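Let the Demos Be Messy

I have spent most of this winter gathering demonstrations for a robot arm that learns by copying, and I want to argue for something that got me some funny looks when I first said it at Karnance. We should throw away far fewer of our bad runs. I mean the wobbly ones, where the operator overshoots a handle, backs up, thinks for a second and goes in again. Those are gold!

The usual habit goes like this. You drive the arm through a task 100 times, you keep the runs that look smooth, and you feed those to the learner. We did that in December with Clokix, our simulated kitchen, and out of the first 100 runs we kept 83. The trained policy was lovely to watch right up until it drifted a finger's width off course. Then it was lost, because every example it had ever seen began in the right place and stayed there.

Donnie Ritchie, who drives the arm better than anyone I know, was the one who asked what we were doing with the other runs. Nothing, was the answer. So we put them back, trimmed only where he had given up completely, and trained again. The new policy still missed sometimes, but it missed and then tried again, and I may have cheered out loud in a quiet office.

Simulation makes this so easy that it's a shame to be tidy about it. You can reset a kitchen in a second. You can start the gripper low, high, too close to a cabinet, pointed at nothing useful, and let a person work their way out of it. 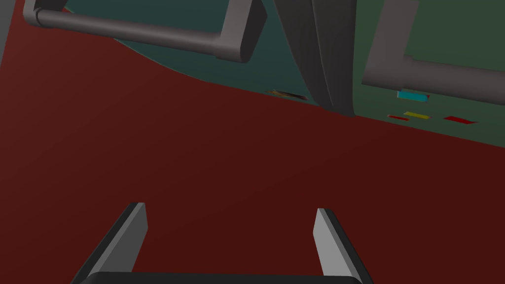 I would spend a whole Friday on awkward starts like these before I recorded another 20 perfect ones. Operators enjoy them more too, and you can tell, because they stop driving like they're taking a road test.

Ashton Ormsby disagrees with me, and he has a point — a learner fed on dithering can learn to dither. We've seen ours hover near a drawer as if it were making up its mind. My reply is to label the hesitation and keep the recovery. That takes longer, and I still think it's worth every hour.

If you have 1000 clean runs on a drive and a folder of rejects beside them, open the rejects tonight and watch a few of the ugliest all the way through.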